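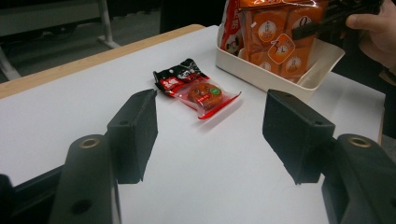 Snack sorting on one of the demo tables at Drusitora: one cake packet in front of the gripper, the orange ones in the tray.

So I finally got myself to the Drusitora open day in Mastemberg! I've been meaning to go for ages (I had a ticket for the January one and then got the flu), and as I spend my working life writing fairly dull control code for conveyor belts, I was a bit giddy at the thought of a whole afternoon looking at other people's grippers.

Getting there is easy enough. Take the tram to the end of the line, walk past the garden centre, and it's the low building with the green door. They give you a badge and a cup of very strong tea and let you wander, which suited me fine. There's a proper tour too, but it was full when I arrived.

I'd come mostly to hear about Flerley, their planning software, and I ended up staying at the snack table longest. The job sounds like nothing: pick up a packet, put it in a tray with the others. But just look at what the poor perception code has to cope with. The wrapper on that cake packet is black and red at one end and see-through at the other, so half of it is a nice printed surface and the other half is basically a window with a cake in it. And it's shiny! Anything shiny plays havoc with depth readings. The chap on the stand told me their early version used to find the cake very happily and ignore the plastic all round it, so the fingers would close on the wrong outline and crumple the lot.

What they do now is keep two guesses about where the edges are, one from colour and one from depth, and let the planner pick a grasp that works for both. If there isn't one, it moves a little and looks again before it commits. I liked that a lot. My own code would have thrown an error and gone home.

The tray is the harder half, apparently. Orange packets in clear film, packed in together, all with the same white circle on them, and the software has to decide where one stops and the next begins. They showed us the segmentation on a laptop with each packet painted a different colour, and you could watch it change its mind when two of them overlapped. They've got 766 labelled pick attempts for this one task so far, and the person running the laptop reckoned that was nowhere near enough. She let us scrub through a few of the failures (far more fun than the successes, I have to say). My favourite was a perfectly good grasp on the rim of a tray.

I asked the question I always ask, about timing. The perception side runs at 30 frames a second and the planner works at its own pace, handing over a new path when it has one. In between, the controller carries on with the last path it was given and slows down if that gets too old. Very sensible, and pretty much what we do at work, only ours was put together over several years by people who didn't talk to each other. I scribbled a diagram on the back of my parking receipt, then remembered I'd come by tram and have no idea whose receipt it was.

Upstairs there was a short talk on Ishida, the replay tool. You load a recording, change one setting in the planner and see what it would have done with the same camera input. I want this so badly! The timeline view is lovely, with the plan drawn over the video and a little marker wherever the grasp score dropped. Less lovely is the installation, which took four goes on the speaker's own machine while we all watched a progress bar. They say a simpler installer is on the way.

A few grumbles. The room with the snack table gets loud and you have to lean right in to hear. The signs for the toilets send you into a store cupboard. And I'd have liked a handout on the grasp scoring, as my notes on it are just an arrow and the word "squish".

I bought a mug, missed one tram, and spent the ride home on the next one thinking about transparent wrappers. If you go, do the upstairs talk first and leave the tables for the end of the afternoon, when it's quieter and the people on the stands have time to show you the logs.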